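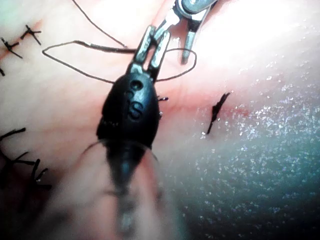
Thread held between the silver jaws, second instrument at upper right.

August, notebook of the text room, Kendov reissue

Morning

Continued with the reissue of The Road to Bimmont. We work from the first edition, and I compare it with the file which came from the Zimus scan. The scan is better than the last one we had, but it still dislikes italics. Each time the mother writes a letter, the software makes from her words a small salad. I corrected chapters three to six and left seven for the afternoon, when the light at my desk is softer.

Main problem of today is page 161. In the first edition Cozma crosses the bridge at night and finds the mill already burned. In the later paperback she crosses at dawn and the mill is still standing, and it burns only in the next chapter. This is not a printing mistake, somebody rewrote it. The second version is calmer, and I think weaker. But the epilogue of both editions speaks of "the morning at the bridge", so the first edition disagrees with itself.

I propose to keep the night and not to touch the epilogue. One short line in the note on the text is enough. If a colleague prefers the dawn version, please write it here in the margin before the file goes to the setter, and not after.

Small things fixed:
"grey" everywhere, the scan had both spellings
the regiment number in chapter four, which had lost one digit
the dog has one name now (it was Pilot, then Pilots, then Pivot)

Not fixed: the song in chapter five. The second verse does not scan well, but it is the same in both editions, so it stays. I also looked again at the French words. Some have accents and some have not, and the author was not consistent. For the moment I follow the first edition exactly, even when it hurts.

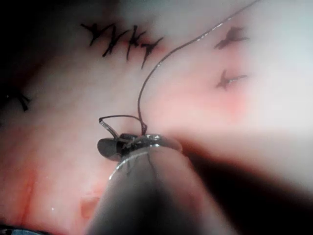

Afternoon, jacket copy and sample pages

The draft for the back cover came at 14:00. It is too long and it tells who dies. I cut the last paragraph and took out two adjectives from the first sentence - there were four. The word "unforgettable" I left, because the sales people will put it back anyway.

Sample pages printed with the wider margin. They read well, but the chapter openings sit too low and the first line looks lonely. To try next: move the opening up by two lines, keep the small ornament, make the chapter number lighter.

The catalogue number is 2948, please use this one on the proof sheets. The old number is still on the folder and it already confused me once. The print shop wants 20 sets of proofs for the readers. I have not yet confirmed this with them.

To do

Chapter seven, with the letters.
Ask Kendov if the map of the valley can be drawn again. On the old one Bimmont is on the wrong side of the river.
Check "mill-race" against "mill race" in the whole file.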